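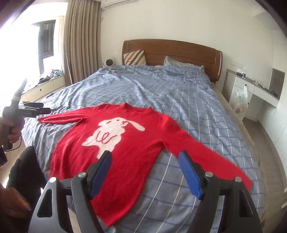
Sweater folding numbers are in and they are not what I expected. Short version: we trained the same Fedska policy twice, same number of demos both times, 300 each. Set A all from one bedroom. Set B spread over 11 bedrooms. Then ran both on the Ristis arms in a room neither had seen. Set B won the approach by a mile and LOST the fold. Two-handed demos, hand-held grippers, start pose is always like the red sweater with the rabbit on it, face up, spread out on the bed, one gripper down at the hem and the other one coming in at the sleeve on the left. Approach = gets both jaws to a usable grab point. Fold = sleeves in, hem up to the collar, still there when it lets go. Set B gets to the cloth nearly every time and then folds like it has never met a sweater. Set A misses the cloth a lot but when it gets hold of it the fold is clean. Anybody seen this split before? Writeup due soon so quick answers welcome

Posted by hemline_k, 26/01/2023
Filed under: Manipulation > Cloth and Soft Stuff > Results & Replications

padwear
Who did the demos. If set A is one person and set B is a bunch of people you are not testing rooms, you are testing hands.

hemline_k
Set A was Gwenllian Kneath, all of it. Set B was her plus whoever lived there. So yeah. I know.

padwear
Well then thats your answer. Everybody folds different. Some people do sleeves first, some fold it in half the long way and deal with the sleeves after. Policy averages the two and you get mush.

hemline_k
We gave them all the same instructions. Left sleeve, right sleeve, hem up.

padwear
Same instructions isn't same motion. Plot the hem lift for each person. Bet you lunch.

torque_and_tea
Disagree with padwear a bit. Mixed demonstrators hurt, sure, but Fedska is supposed to cope with more than one way to do a thing, that was the whole pitch. We trained it on the Skillik towel set, 1,028 demos, loads of different people, and folding was fine. I'd look at the surface before I'd look at hands. A soft duvet moves when you pull on the cloth. Gripper pads go down into it. The one bedroom in set A has one mattress, one duvet, so it learns exactly how deep to push. Eleven beds = eleven different depths and the wrist view can't tell them apart.

padwear
Towels are rectangles. Not the same problem.

torque_and_tea
Never said same problem. Said same policy.

hemline_k
ok the depth thing is interesting. On set B failures the left jaw mostly closes high and gets one layer instead of two. Looks good on camera, then it lifts and the back of the sweater stays on the bed. I had that down as bad luck.

torque_and_tea
Thats not bad luck thats your result!! One layer vs two is a depth error. Go through the failed folds and label them one layer / two layers / other. If most are one layer then rooms are innocent and so are the people.

oddsock_lab
Jumping in -- how many rollouts is this based on? Didn't see it.

hemline_k
40 per policy. Same sweater, same start pose give or take.

oddsock_lab
That's thin for the fold half. Fold only gets scored if the approach worked, right? So set A's clean folds come from a much smaller pile than set B's. And it's a pile that picked itself. Set A only grabs when everything looks like home, and those are the easy ones. You're comparing A's easy cases to B's everything.

hemline_k
hm. Did not think of that

padwear
Thats a fair point, annoyed I didn't make it

oddsock_lab
Fix is cheap. Start both from a hand-placed grasp, skip the approach, score the fold only. If B still loses, it's real. We do this on our Sayce rig for shirts and the ranking flipped on us once.

torque_and_tea
Hand-placed grasp throws out the depth problem tho. If one-layer grabs are the cause you've just deleted the cause and you'll report that B folds great.

oddsock_lab
Right, and then you know it was the grasp. That's the point of doing it.

torque_and_tea
Only if you report both numbers. People never report both numbers.

hemline_k
I will report both numbers. Plan: label the failures first (no robot time needed), then the placed-grasp runs. padwear I'll do the hem lift plot too but per person I only have a few demos for some of the homes so don't expect much.

padwear
Fine. Also does the policy see anything but the wrist cameras? With a view that wide you're feeding it the headboard, the curtain, the window. One room, it can memorize where the bed is from that stuff. Would explain why A falls over in a new room on approach.

hemline_k
Wrist only, full wide view, no crop. We tried cropping back in August and it got worse at finding the far sleeve.

oddsock_lab
Crop after contact, not before? Wide for approach, tight for fold.

hemline_k
Two-stage makes me nervous, whats the trigger. Jaw width?

oddsock_lab
Jaw width, yes. Works ok for us. Fails on thick knits, the jaw stops early and it thinks it has two layers when its only one.

torque_and_tea
So it fails on sweaters.

oddsock_lab
On thick ones.

hemline_k
Update, did half the labels over lunch. One layer is the biggest group so far on set B but its not all of them. There's a second bunch where the grab is fine and the arms pull at different speeds and the sweater just twists. That one smells like padwear's people problem. So you might both be right, rest of the labels tonight if the arm booking doesn't move again.

padwear
I'll take the half lunch

Last updated: 26 replies hidden, thread still open to members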